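# Gatside two-arm kitchen kit: questions we keep getting

**Do we sell it?**
No. We test equipment for small kitchens and write down what we think. Proltura makes the Gatside and Herkero handles the leasing.

**What does it cost?**
The lease is $300 a month with a 3-month minimum. Buying outright is $3,791, or $3,101 if you skip the support plan. We'd want to see a second year of repair bills before calling either one a bargain.

**Does it cook?**
That depends on how generous you feel. The brochure says "full meal service." What we'd call it is moving food from one place to another, with lids. Steamed buns are the job Proltura likes to show, and we used the same one: lid off, buns out of the steamer, onto a plate. 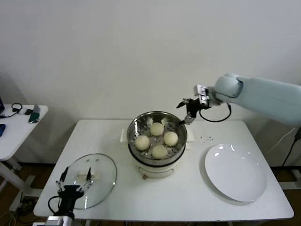
Ionescu, a bakery that leased the kit in March, wrote to us that we were being too hard on it. They don't care whether it cooks, they said — they care that someone can fill boxes at the front while the arms work in the back. Fair enough, but they also told us a person still loads every basket.

**Will it squash soft food?**
It can. Each gripper has two thin fingers, and grip force is a setting you have to find yourself. The default was too strong for our taste. Proltura says an automatic mode is coming, and we'll believe that when it ships.

**How much room does it need?**
More than the brochure drawing suggests. Plan for a full table, clear space on both sides for the arms to swing, and somewhere sensible to run the cables.

**Can I teach it my own dishes?**
Yes, by guiding the arms through the motions. Move the plate afterward and you may be teaching it again.

**Is the support plan worth paying for?**
For the first year, probably. The manual is thin, and the section on error lights is one page long.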